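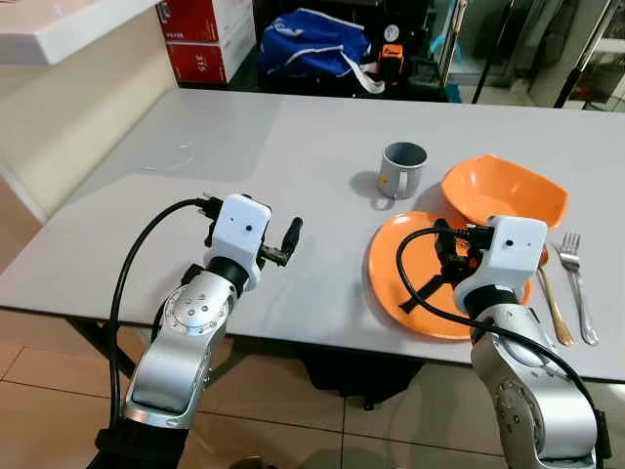 Figure 4. Orange round plate on a light grey table.

We use cookies to remember your reading preferences. Accept | Manage settings

4.2 Plate colour and food left uneaten

Earlier work on tableware in residential care has mostly compared white plates with a single strong colour, usually red or blue, and has mostly done so at the midday meal. The argument is a simple one. Many older residents have reduced contrast sensitivity, and pale food on a pale plate on a pale table gives them little to go on. Mashed potato, white fish and cauliflower are the cases most often mentioned by kitchen staff, and they came up in our own staff interviews at both Gornberg and Stammont.

We collected leftovers from 707 meals over the study period. Plates were weighed before service and again on return to the kitchen, with bones, peel and paper napkins removed. Drinks and desserts were left out. Meals eaten in residents' rooms were also left out, as the trays there vary in colour and the lighting could not be held constant.

The clearest difference was at supper. In the Gornberg dining room, residents served on coloured plates left less of the main course than those served on white, and the gap was widest on days when the menu was pale. At noon the two groups were close enough that we do not claim a difference. We think daylight accounts for part of this. The Gornberg room faces west and has large windows, but in the winter months supper is served after dark under warm ceiling lamps that flatten the contrast between plate and table.

Stammont gave a less tidy result. Leftovers there were low throughout, whatever the plate. The home has a smaller kitchen, residents choose their own portions from a trolley, and second helpings are common. A resident who has picked the portion is likely to finish it, and we suspect this hides any effect of colour. The trolley was also out of service for part of August, when meals were plated in the kitchen, and leftovers rose for both plate types during that time. We have kept those meals in the totals and marked them in the supplementary table.

Nineteen residents were interviewed after the final round of meals. Most had noticed the change of plates and few had strong feelings about it. Two said the coloured plates looked like picnic ware and that they would prefer white on Sundays. One asked for her own plate back – a patterned one brought from home – and was given it. Comments about the food itself, mainly the gravy, were far more frequent than comments about the plates.

Staff raised a practical point that we had not planned for. The coloured plates came in one size only, roughly 200 grams lighter than the white stoneware, and slid more easily when a resident pushed food against the rim. We cannot separate weight from colour in the present data. The follow-up planned with Drurnitz for 2027 will use matched plates in both colours, with table surfaces recorded for each seat.

Last updated: August
Shares: 19 | Comments: 0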